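Procurement and Planning Board > Equipment Budgets > Garment handling cell: what belongs in the capital request?

January 2020

plant_finance_lead
Our site is preparing a capital request for a two-arm cell to pick and present sportswear at the returns line. The quotation from Drallow covers the arms, the controller and one pair of gripper fingers per arm. Plamis has quoted for the same arms with a service contract of 24 months. The request must be filed before the September review. I would appreciate guidance on which items other sites have placed under capital and which under operating cost.

wexcombe_ops
Place the arms, controller, guarding and installation under capital. Fingers and finger pads should be treated as consumables. We made the error of listing them as fixed equipment, and every replacement then required a separate approval.

tooling_desk_4
I agree in part. The first set of fingers should be capital, as the cell cannot be accepted without it. Replacement sets belong in the operating budget. Our department allows 3 sets per arm in the first year.

The larger question is whether the quoted fingers suit the material. Mesh fabric and scuffed, glossy material do not behave alike when pinched, and a vendor trial on folded cotton will tell you very little about either.
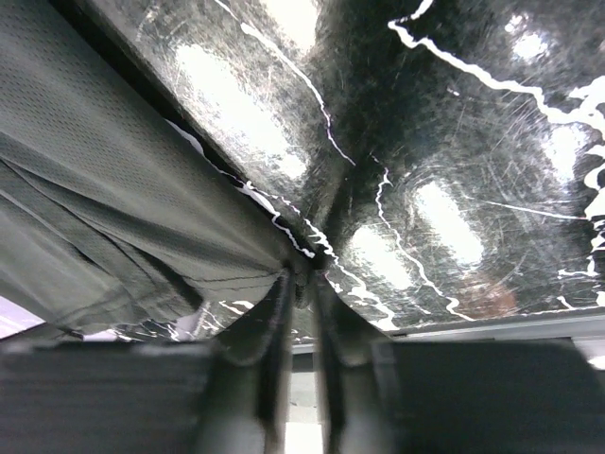 For that reason we ask each vendor to run the trial on our own stock, in the condition in which it reaches the line. Thin fingers reach into a fold well, but they place all the force on a small area. Wider pads are gentler and miss more picks. The request should state which of these the site is prepared to accept.

plant_finance_lead
Thank you. Is the trial normally paid for by the buyer?

wexcombe_ops
Drallow did not charge us. Plamis did, and credited the fee against the order. Ask for the terms in writing.

sotiropoulos_line2
I must disagree with the advice on consumables. At the Sotiropoulos building we moved all finger sets into operating cost, and when that budget was cut the line ran on worn parts for a full quarter. A spares allowance inside the capital request is protected once approved. Ours was set at 19 percent of the tooling value and it has been sufficient.

tooling_desk_4
That would not pass audit at our site. Spares held for more than a year are counted as stock and must be reported as such.

sotiropoulos_line2
Rules differ between sites. The original poster should confirm with the audit office before filing.

records_and_assets
Two further points. First, wrist cameras should be listed on a separate line with their own asset numbers. Ours were recorded as part of the arm, and the insurer declined to treat them as separate items. Second, include lighting. Glossy material throws strong reflections back at the camera, and diffuse lights were absent from both quotations we received. The Stutaseck project had to file form 713 for an amendment after approval, solely to add them.

plant_finance_lead
I have added lines for lighting and cameras and have written to both vendors regarding a trial on our own stock. The spares question has gone to our audit office. I will post the reply when it is received.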